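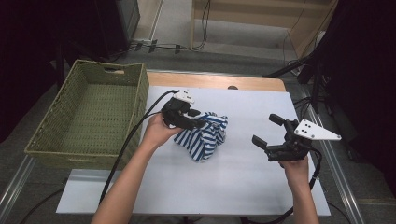
Sointu Lindqvist asked me last week what happens to our hands once the machines have learned everything from them, and I've been carrying the question around the building ever since, up the stairs and into the break room and home on the bus.

I didn't have much of an answer for her at the time. I said something about how the folding tables at Ikach had already changed twice since I started, and she gave me the look that deserved. But I've had a few days to chew on it now (and a long, slow Sunday with a pot of soup), so let me try again.

When I came here I folded towels and shirts for nine hours with a radio on, and I was good at it, and not one person ever asked me how I did it. Now they ask all the time! Part of my week is spent with a gripper in each hand, picking up a striped cloth and working it out flat, over and over, so that the Lirkov system has something to learn from. The first days my wrists ached in places I didn't know about. You can't feel the hem through those fingers, so you start looking for it instead, and I've noticed I look harder at laundry in general now, even my own, which my husband finds very funny.

What I miss is the talk. At the old tables there were three of us elbow to elbow, and we got through weddings, bad knees and a whole divorce that way. With the grippers you go quiet, you concentrate. So we've started taking our coffee together again, properly, sitting down, and the July schedule has that break written into it, after a bit of pushing from our side.

I do worry about the hours, Sointu. They've told us the teaching work will go on through the summer, and past that they haven't told us anything. I've asked for it in writing. I'd also like the newer people to get their turn at the grippers, and to be paid the same as I am for it, and I'm bringing that up on Thursday.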